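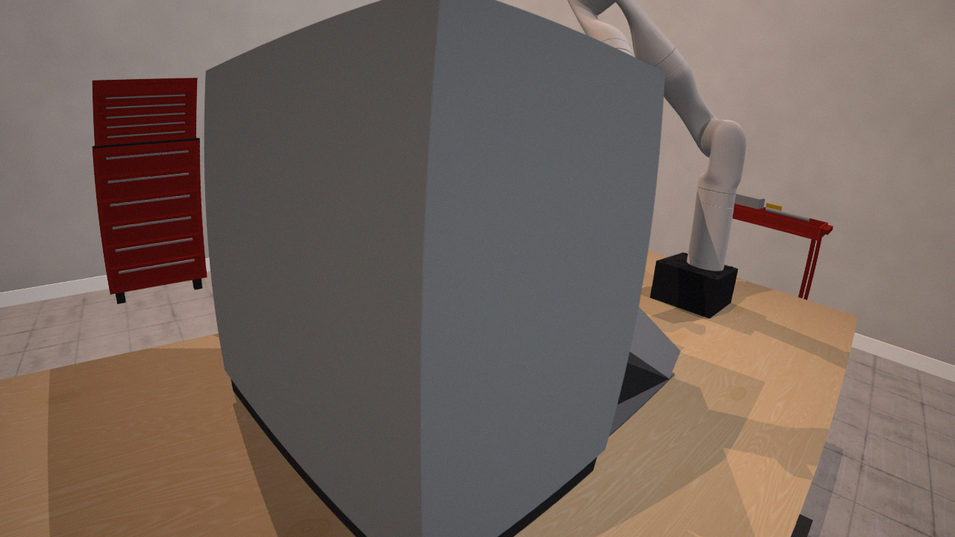
Pointing a small Ka-band terminal by hand

These notes cover the manual alignment of a fixed Ka-band terminal with a dish of 75 cm or less. They were written for the Wallex outdoor unit with the Lalura indoor modem, but the method is the same for most two-box terminals. Automatic pointing mounts have their own procedure and are not covered.

Allow two hours for a first installation. An experienced installer with a prepared mast will need much less.

What you need

A compass with adjustable declination
A digital inclinometer, reading to 0.1 degree
A 13 mm spanner and a torque wrench
A laptop or phone with a browser, and an Ethernet cable for the laptop
Self-amalgamating tape
The site sheet, with latitude, longitude and the satellite you have been assigned

Do not rely on the compass in a phone. Close to a steel mast it can be wrong by 20 degrees or more, and it gives no warning.

1. Work out the look angles

You need three figures: azimuth, elevation and polarisation (skew). The modem's setup page calculates all three once you enter the site position and the orbital slot. Enter longitude as a signed decimal, with west negative. A missing minus sign is the most common mistake at this stage and gives an azimuth that looks quite plausible.

The azimuth shown is measured from true north. If your compass reads magnetic north, apply the local declination before going outside and write the corrected value on the site sheet. Write down which one it is. Henrique Antunes lost a whole morning at Skornivberg in February by correcting a figure that had already been corrected.

If the terminal uses circular polarisation, skew has no effect and you can leave the feed at its zero mark. The hand, left or right, is set by the position of the transceiver on the feed and must match the beam you have been given.

2. Check the line of sight

Stand at the mast and look along the azimuth. Raise the inclinometer to the elevation angle and confirm that nothing comes within five degrees of that line. Trees count as solid. A bare tree in winter will pass enough signal to complete the installation and will then block it in spring.

At high latitudes the elevation is low and the clearance needed is longer than people expect. With an elevation of 21 degrees, an obstacle 6 m higher than the dish must be at least 16 m away just to clear the centre of the beam. Add to this for the edge of the beam and for growth.

3. Set the mast

The mast must be vertical. Check it with the inclinometer on two sides at right angles, and again after the clamps are tight. If the mast leans, the elevation scale on the bracket will only be right in one direction, and each movement in azimuth will also change the elevation. Most failed alignments come back to this step.

4. Fit the dish and set the coarse angles

Fit the bracket, then the reflector, then the feed arm. Leave the azimuth bolts finger tight so that the dish turns with light pressure. Set the elevation on the bracket scale.

On an offset dish the face of the reflector does not point at the satellite, so an inclinometer placed against it will not show the elevation. Use the flat machined pad on the back of the bracket. The offset angle for the reflector is stamped on the rear plate if you prefer to work from the face.

Turn the dish to the corrected azimuth. Stand at least two metres behind it when reading the compass.

5. Connect the modem in pointing mode

Run the cable to the indoor unit and power it up with the transmitter disabled. On the Lalura this is done from the setup page under Installation, then Pointing. Check that the page shows "TX off" before anyone works in front of the feed. The transmitter is low in power but the beam is narrow, and there is no reason to stand in it.

The page shows two values. The first is raw receive level and the second is Es/N0, in decibels. Ignore the first except to confirm that the cable is good. The level will rise on any satellite, including the wrong one.

6. Find the satellite

Sweep slowly in azimuth, five degrees each side of the calculated value. The beam of a 75 cm dish at 20 GHz is a little over one degree wide, so a fast sweep will miss it. Move half a degree, wait three seconds for the reading to settle, then move again.

If nothing locks, raise the elevation by half a degree and repeat the sweep. Then try half a degree below the starting point. If there is still no lock after five passes, go back to step 1 and check the longitude.

7. Peak the signal

Once the receiver locks, do not simply stop at the highest reading. The top of the curve is flat and hard to judge by eye. Use the method below instead.

Turn the dish clockwise until Es/N0 falls by 2 dB and mark the mast with a pencil. Turn it back through the peak until the reading falls by 2 dB on the other side and mark again. Set the dish midway between the marks and tighten the azimuth bolts. Do the same in elevation, counting turns of the adjusting nut. Repeat azimuth once more.

Tighten the bolts in small, even steps while watching the reading. A loss of more than 0.3 dB during tightening means that the bracket has moved and the axis must be peaked again.

8. Enable the transmitter

Clear the area in front of the dish and leave pointing mode. The terminal will range, register and download its configuration. This takes almost 21 minutes on a new unit and must not be interrupted. Tape the outdoor connectors while you wait, starting at the bottom so that the overlaps shed water.

Troubleshooting

Lock but no registration: wrong satellite, or wrong hand of polarisation. Compare the network ID on the status page with the site sheet.

Good reading that drops in wind: loose azimuth clamp or a mast that is too light.

Round-trip time over 700 ms on an idle link: some delay is normal for a geostationary satellite, but a steady figure above this usually points to a queue in the local router. Test with the laptop connected straight to the modem.

Modem restarts when transmitting: voltage drop in the cable. Check the length and replace any crimped joints.

Revision notes

Step 7 rewritten after comments from Armindo Cordeiro – the earlier text used a 1 dB drop, which is too small to read reliably in light cloud. Bolt torque values have moved to the Wallex bracket sheet.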